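Hillora Day Backpack, Light Blue
Item 398
Supplied by Flesix

The Hillora day backpack is intended for students, commuters and visitors who carry a small number of personal items through the day. It is offered in light blue only. Stock is held at the Jireš counter and may be collected there on any Saturday.

Fabric
The body is made of soft, unlined cloth. It folds flat for storage and should not be ironed. Marks may be removed with a damp cloth and mild soap.

Suggested use
The bag is suited to a phone, a set of earphones, keys and one light layer of clothing. Customers who carry a laptop are advised to consider the padded Plodent model, item 83, which has a stiffened back.

Packing
Place flat articles against the back first. Cords should be coiled before they are put away — loose cords are the most frequent cause of jammed zippers reported to the service desk. Small articles belong at the top.

Care and returns
Unused bags may be returned with the tag attached. Straps are replaced at cost under part number 1939. Orders of 1000 or more are handled by the Flesix contracts office.

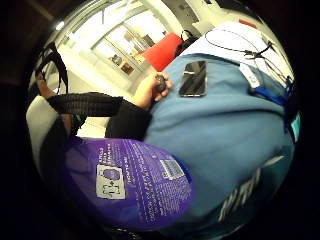 A blue bag and a black smartphone, on the table.

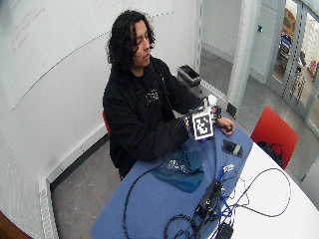

One customer wrote in April that the straps had held up well through a full term of daily use, but that she would have liked a second outside pocket, and asked whether the bag might also be offered in gray.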